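# «Un episodio malo también cuesta dos minutos»

Maritza Urrego empezó a grabar demostraciones en Flelimora cuando el taller tenía una sola celda y el registro se llevaba en un cuaderno. Ahora coordina los turnos y revisa lo que graban los demás. La conversación tuvo lugar en la cocina de la planta baja, entre dos sesiones, con el ruido del compresor de fondo.

El trabajo consiste en manejar a distancia una pareja de brazos mientras el sistema guarda las imágenes de las cámaras y la posición de cada articulación. Cada tarea completa es un episodio. Con esos episodios se entrena después una política que intenta hacer lo mismo sin nadie al mando.

«La gente que llega nueva quiere hacerlo bonito», cuenta Urrego. «Van despacísimo, se paran a pensar, corrigen un milímetro. Y el modelo aprende a pararse. Si tú dudas delante de un objeto, la duda se queda en los datos».

La familia de tareas que ocupa al equipo este mes es la de recoger: basura al cubo, objetos útiles fuera del suelo, restos pequeños. Para la primera entrega se fijó un objetivo de 759 episodios. De ellos, 273 ya están revisados y aceptados. El resto se reparte entre lo que falta por grabar y lo que espera en la cola de revisión, que a Urrego le preocupa más que la grabación.

Le preguntamos qué hace que un episodio se rechace. Enumera sin pensarlo mucho: un objeto que sale del alcance, una cámara que pierde imágenes, un operador que suelta los mandos antes de que termine el registro. «También rechazo los que salen bien por casualidad. Algo rebota en el borde y cae dentro. Eso no se lo quiero enseñar a nadie».

El fallo con recuperación es otra cosa. Si la pinza resbala y el operador vuelve a intentarlo con normalidad, el episodio se acepta y lleva una etiqueta propia. Antes se borraban todos. El criterio cambió cuando vieron que la política, al fallar el primer agarre, seguía moviéndose hacia el cubo con la pinza vacía.

La colocación inicial sale de una hoja que genera el programa. Indica qué objetos se ponen, en qué zona y con qué giro aproximado. Urrego reconoce que durante semanas la siguieron a medias. «Cada uno tiene su manera de dejar las cosas. Yo lo ponía todo hacia la izquierda. Lo vimos al pintar las posiciones en un mapa: había una mancha enorme en un lado y casi nada en el otro».

Los fondos se cambian por bloques. Las paredes llevan paneles intercambiables, el suelo es un tablero que se saca y se sustituye, y la idea es que el modelo no asocie la tarea con un color concreto. El cambio se hace cada 70 episodios y se anota en la ficha del bloque, junto con el nombre del operador. 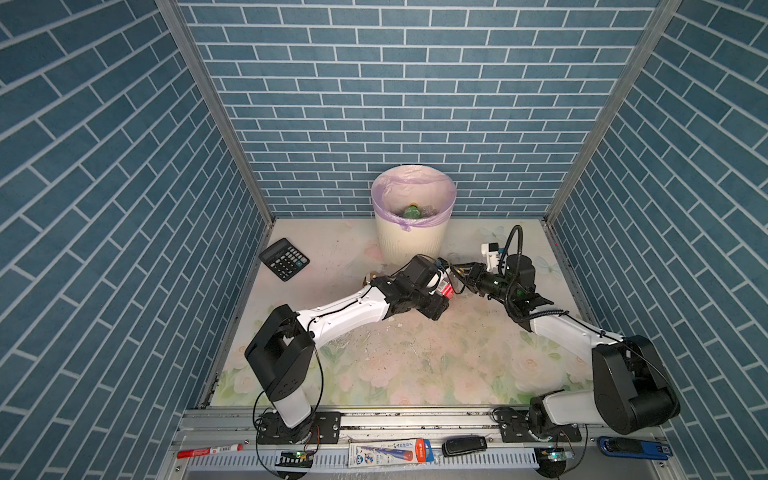 Gladys Paucar opina que los bloques son demasiado largos y que convendría cambiar el fondo a diario, aunque se pierda tiempo de grabación. Ella lo ha planteado ya dos veces en la reunión de los viernes. Según su argumento, un operador que pasa toda la mañana con la misma pared acaba repitiendo los mismos recorridos, y el problema deja de ser el fondo.

Urrego no está en desacuerdo. «Gladys tiene razón en lo de los recorridos. Lo que pasa es que cada cambio obliga a comprobar otra vez las cámaras, y si una se ha movido hay que calibrar. Vamos a probar con bloques de la mitad y comparar».

Las tareas con dos brazos tienen su propia dificultad. Una persona coordina las manos sin mirarlas, pero con los mandos hay que aprender cuándo un brazo espera al otro. En las primeras sesiones es habitual que el segundo brazo quede quieto casi todo el episodio. La norma interna es que, si la tarea está marcada como bimanual, los dos tienen que intervenir en algún momento con un propósito claro: sujetar, apartar, pasar el objeto.

Los turnos duran hora y media con descansos. Wissam Atallah, que entró en otoño, pidió acortarlos porque notaba que al final apretaba la pinza más de la cuenta. Revisaron sus curvas y se veía: los cierres del último tramo eran más bruscos. «No era el único», dice Urrego. «Las mías eran peores».

Sobre la parte que menos le gusta, contesta enseguida: las descripciones de texto. Cada episodio lleva una frase que dice lo que se pide, y durante un tiempo cada operador la escribía a su gusto. Unos ponían «recoger la basura», otros «tirar los residuos al cubo», otros una línea entera. Ahora eligen entre variantes redactadas de antemano y solo escriben a mano si ocurre algo fuera de lo previsto.

¿Y la política entrenada, funciona? Urrego prefiere no dar porcentajes hasta que termine la evaluación. Dice que con objetos grandes va bien y que con los pequeños y planos le cuesta, sobre todo si están pegados a una pared. De ahí saldrá la lista de la próxima tanda.

A las once y media tenía que volver a la celda. Quedaba medio bloque por grabar y la hoja de colocación ya estaba impresa.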